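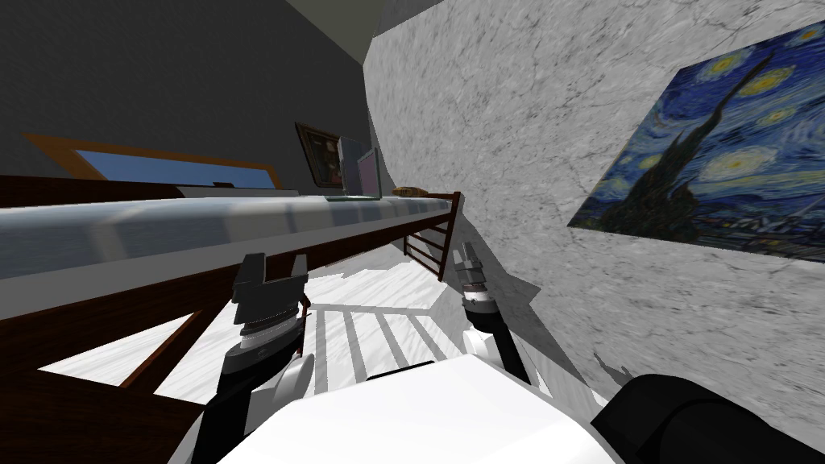

Fig. 1. Simulated bedroom from the robot's viewpoint, left gripper open, both near the bed.

Week 4 handout: comparing two gripper models in simulation

Read this before the lab. You need the simulator installed and the Falo bedroom scene loaded. Last week's kitchen files will not work with the new controller.

We compare two parallel grippers, the Pranlow and the Bouvier, on the same two-armed robot. The arms, the body and the camera stay the same. Only the gripper model and its closing speed change.

1. What to look for in the view

The head camera is tilted steeply, so the bed slopes across the view. Check the arm positions against the pose readout and do not judge distance by eye. In Fig. 1 the right gripper looks smaller because it is farther off, beside the footboard. The left one is just below the edge of the mattress.

Shadows matter too. The footboard slats throw dark stripes over the white floor, and a simple edge detector will often take these for real edges. There is also a gripper-shaped shadow on the marble wall. Keep shadows switched on for the main runs and switch them off only for question 3.

2. Procedure

Start both arms from the saved pose. Run 13 reaches to the mattress edge with each gripper. Log the final finger position and any contact with the side rail. A touch on the rail counts as a failure, even if the fingers finish in the right place.

Each reach is limited to 2,000 steps. If the arm has not settled by then, record a time-out and go on to the next.

3. Results from the Rirkwood lab

The Pranlow set took 2,898 steps in its longest run, before we brought in the limit. The Bouvier closed more slowly but hit the rail less often — mostly when the wrist came in from below. Try that approach with both.

Questions

1. Which gripper had more rail contacts?
2. Did the time-outs come early or late in your set?
3. What changed with shadows off?

Hand in your log file and one page of notes.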